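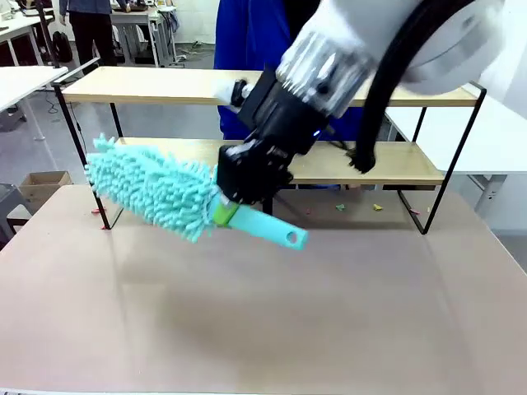
OK so the preprint is finally up and I've been told I'm allowed to talk about dusting now. Thread, because I have been thinking about dusting for most of a year and you're all going to hear it.

1/ The question we started with at Braddale: when you teach a robot arm a cleaning task from human demos, does it learn the cleaning or does it learn the wiggle? You can copy somebody's arm path beautifully and leave every bit of mess right where it was.

2/ So we picked a two-tier shelf. The upper board is easy. The lower board is a pain, because the gripper is a big boxy thing and the upper board is sitting right over where it wants to go. People just bend their wrist and poke the duster in. The arm has to plan for that.

3/ Our mess is scraps of colored paper. Red, green, yellow, pink. I know, I know, dust is not pink! But an overhead-ish camera can find a pink scrap on a beige table and it can't find dust, and I wanted a score that a computer could give without me squinting at it.

4/ The tool is a fluffy chenille duster, the kind with all the little noodle fingers, in a minty turquoise with a lime-green collar. I love it. It's also a nightmare to simulate. We tried for a month and then gave up and did everything on the real arm (best decision of the project, wish I'd made it sooner).

5/ The data: 274 demos. We split each one into "getting there" and "touching stuff," and the policy gets trained with a much heavier weight on the touching part. That's the whole trick. The method is called Elton in the paper and I will not be explaining the name.

6/ Why would that help? In a normal demo most of the time goes to moving through empty air. If every time step counts the same, the model gets really good at air. Then it shows up at the shelf a little too high and waves politely over the scraps.

7/ Results! On the lower board, plain imitation cleared every scrap in 2 trials. Elton cleared every scrap in 69. Same number of trials each, same shelf, same duster. I reran the baseline because I didn't believe how bad it was. Still bad.

8/ On the upper board the gap is tiny, and I want to be upfront about that. If your task is out in the open with nothing in the way, you probably don't need any of this. Save yourself the labeling.

9/ Speaking of labeling: we marked the contact start by hand. Every demo. I tried getting it automatically from the force readings, but the duster is so soft that the first touch barely shows up. If anyone has a good way to detect contact with something this squishy, my replies are open, please, I'm begging.

10/ Stuff that still breaks it: 
- a scrap tucked right up against one of the black metal legs
- the duster slipping a bit in the gripper, so the head points somewhere new
- moving the whole shelf more than a hand's width from where it was in training

11/ The slipping one bugs me most. The handle is smooth plastic and the policy has no idea it's holding it differently. I've got a version that looks at the duster head before each pass and it seems better, but it's early and I'm not putting a number on it.

12/ Somebody on the Sulerstead list asked if 1000 demos would just fix everything without the weighting. Maybe! I'd love to know. I'm also the person who'd have to collect them, so I'd love for somebody else to know first.

13/ Code and the labeled demos go up on 16th May. The labeling tool comes with it, and it's ugly but it works. Be kind to my variable names.

14/ Oh, and a few people have asked where to get the duster. Check the cleaning aisle, anything long and fluffy will do for a first try. Just get a couple with the same handle so you aren't redoing your grasp every time you swap one out.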